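The rule was number 7 on the sheet by the door: wipe the pads before the first grasp, and again every 300 grasps. Mahsa Ansari had written it in February, when Coltent took on the Huko contract, and she had initialed it every morning without reading it again.

Svetozár Vaněk wanted it gone. He brought it up at 8, before she had her coat off.

"It costs us six minutes a shift," he said. "The pads hold fine."

"How do you know they hold fine?"

"Nothing's been dropped."

She pulled up the morning's first view from the gripper. The soap dish was on the table, ahead and to the right, and the fingers were open. She made the picture larger and looked at the left pad, where pale flakes had collected along the top edge and a bit of fiber stuck out from the side.
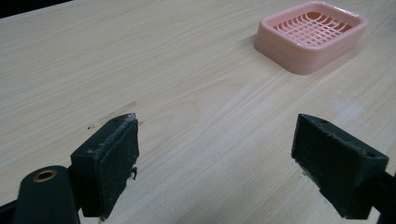

Chibuzor Ojo thought a rule should say what counts as clean, or people would go on signing for it and meaning different things. He said so from the other bench, without turning his chair. At Fevby they had kept a printed photo of a good pad next to the sign-off box, and you held the one up against the other.

"That's more work, then," Svetozár said.

"A little," said Chibuzor.

Mahsa took the sheet down and laid it on her desk. She crossed out "wipe" and wrote "wipe and compare." Then she sat for a while over the number 300, which she had picked herself – she could not remember why.

"Where did we get this?" she asked.

Svetozár looked at it. "I thought it came from Huko."

She put a question mark beside it and went to find the lint-free cloths.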